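We use cookies to improve your experience. Accept | Manage settings

Posted Monday by Haziq Oei
Print | E-mail this

Spent the afternoon at the Stuswood open day. Notes follow, mostly on grippers and soft packaging. (1/6)

First session was hand-held grippers. The operator holds the tool and does the task directly, no arm attached. Ramiro Cuesta ran it. His view is that wrappers are harder than boxes - the shape changes every time you close on one. (2/6)

Finger pads matter more than I expected. The ridged ones give the film something to fold into. Smooth pads were passed around for comparison and I could pull a chip bag out of them with two fingers. (3/6)

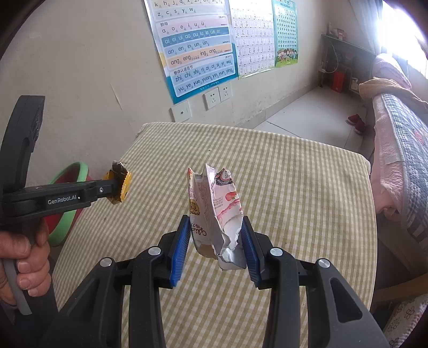 Torn snack wrapper between the blue ridged pads. Second gripper at left, GenRobot.AI on the side.

Two-handed work is the slow part. Despina Obradović put up numbers from her own trials: 766 attempts at picking up litter, 71 dropped. Most drops came on small scraps, few on whole wrappers. She did not break it down by pad type. I asked. (4/6)

Checked tablecloths came up too. A busy pattern under a shiny wrapper makes the edges harder to pick out, and she wants more of that in the trials. (5/6)

Next open day is in September, 3 sessions planned. I want to see the thin film tests - bring your own wrappers if you go. (6/6)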